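Home Classes Calendar FAQ Find Us

Search the Ollari Bindery site... Go

Filed under: Workshops, Beginners, Good to Know

Frequently asked questions about our one-day bookbinding class

I've never made anything with my hands. Will I be lost?

Oh, please come anyway! Most people who sign up have never held a bone folder in their lives, and Hsin-yi Tam, who teaches the morning half, starts right from how to find the grain in a sheet of paper. You fold it a little one way, then the other, and feel which way pushes back. Once you have that in your fingers the rest of the morning goes along nicely (and if it doesn't, she'll sit down next to you until it does).

What will I take home?

One hardcover notebook with a sewn spine, in whatever cloth you pick from the shelf. We use the Prokgate text paper, and it takes fountain pen ink very well. The notebook needs to stay under a weight overnight, so we'll send you off with two boards and some waxed paper, and you can borrow your own dictionaries for the rest.

How big is the class?

We take 6 people, and we've stuck to that even when the waiting list gets long. The bench only has so much elbow room and everybody needs a turn at the big cutter.

Can I bring an old book to be repaired?

Not on class days, I'm sorry to say. Arlindo Brito looks at repairs by appointment, and he'd much rather see the book before anyone has put tape on it. If you already did, bring it and don't be embarrassed.

Where do I park?

The Parkon garage is the closest. Come out by the stairs, turn left, and we're at 73 Aguiar Street with the green door. The bell sticks, so lean on it.

How long is the day, and do we stop to eat?

Sewing is slow work and you'll get through it better with a proper break in the middle, so we put down our needles after the third section and clear off for lunch. It's nothing fancy. Think of a wedge sandwich in clear wrap, white bread with something green and something red in it, set out in a round wicker basket. Do tell us ahead of time what you can't eat, and please wash your hands before you touch the paper again!

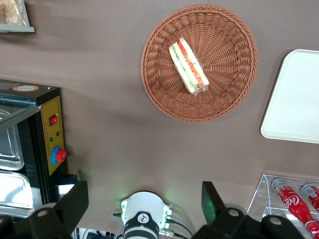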